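Solberg House, Guest Room Safety Walk-Through
August round, upper floor, with comments from the people who use the checklist

Done by: Shanti Vishwakarma
Went along for the second half: Ismael Camargo

Marks used: OK, FIX (do before the next guest), WATCH (look again next round).

1. Door and lock
Door closes fully without a push: OK
Deadbolt turns from inside without a key: OK
Viewer clear on both sides: OK
Gap under door no wider than last round: WATCH
Comment: The sweep on the Ondirine room is worn at the hinge side. It still touches the sill. If it lifts any more, replace the whole strip. The last patch lasted two months.

2. Smoke and carbon monoxide alarms
Test button sounds: OK in all rooms
Date on back within service life: OK
Nothing hung from or taped over the unit: FIX, Tamum room
Comment: A guest had put a shower cap over the smoke alarm in the Tamum room. It was removed on the spot. I wrote FIX anyway so that it shows on the sheet. Housekeeping should look up when they strip the bed.

3. Windows
Opens and stays open by itself: FIX, Tamum room
Limiter in place and screwed tight: OK
Glass free of cracks: OK
Comment: The left sash in the Tamum room drops when you let go. It is heavy enough to hurt a hand. Until the balance is replaced it stays locked, with a card on the sill. The room has a second window, which opens and holds, and that one is the escape window on the floor plan.

4. Outlets, lamps and cords
No cord under a rug or pinched by a bed leg: OK
Bathroom outlet trips and resets: OK
Bulbs at or under the rating on the socket: FIX, hall lamp
Comment: Someone put a 100-watt bulb in the hall lamp. The socket label gives a lower limit, and the shade was turning brown inside. Bulb taken out. The right ones are on the second shelf in the linen closet.

5. Beds
Frame bolts tight: OK
Slats all seated: WATCH
Mattress centered, no overhang: OK
Headboard fixed to wall: OK
Walking space of 30 inches on at least one side: OK
Comment: Slats in the Ondirine room had moved toward the foot end. I pushed them back and put in the two missing screws. Check these by hand, with the mattress lifted. You can't judge them from the door.

Leave nothing hard on a bed between cleaning and check-in, including decor. Things left on a made bed get sat on in the dark.

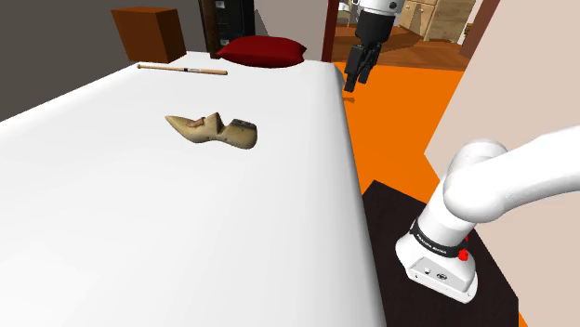
Eilif Halvorsen wrote on the sheet that the rule should cover chairs too, and that the reading chair by the stairs has had a tray left on it three rounds in a row. He would also like the slat check moved to the monthly list, with the bolts, so that the mattress is only lifted once.

Answer from Shanti: Agreed on both. Chairs go on the next printing of the list. Slats and bolts will be one line.

6. Bathroom
Grab bar takes full weight: OK
Mat lies flat, suction cups hold: FIX, both rooms
Hot water at the tap no higher than 120 degrees: OK
Comment: The mats have gone stiff and the edges curl. Order new ones, the plain kind without the drain pattern. The bar in the Ondirine room was pulled on from three directions and did not move.

7. Stairs and landing
Handrail firm from top to bottom: OK
Treads even, no loose nosing: WATCH
Light works from both switches: OK
Comment: Nosing on the fourth tread clicks when you step on the outer edge. Ismael put in a longer screw. It was quiet after that, but I want it checked again with the heating on.

8. Fire extinguisher
Gauge in the green: OK
Pin and seal in place: OK
Tag signed this month: FIX
Comment: The tag had no signature for July. I signed for August only. Please do not fill in a month you did not do.

Costs so far
Window balance, alarm batteries, two bath mats, door strip and the electrician's visit come to $2,065 for the year. The electrician is the largest part. The window balance is not yet paid.

Open items for the next round
Sash balance, Tamum room
Bath mats, both rooms
Fourth tread, with heating on
Door sweep, Ondirine room
Chairs added to the printed list

Frøydis Lie has the key to the linen closet while Shanti is away. Completed sheets go in the blue binder at the desk, newest in front. Start the next walk at 8 in the morning, before the breakfast trays go up.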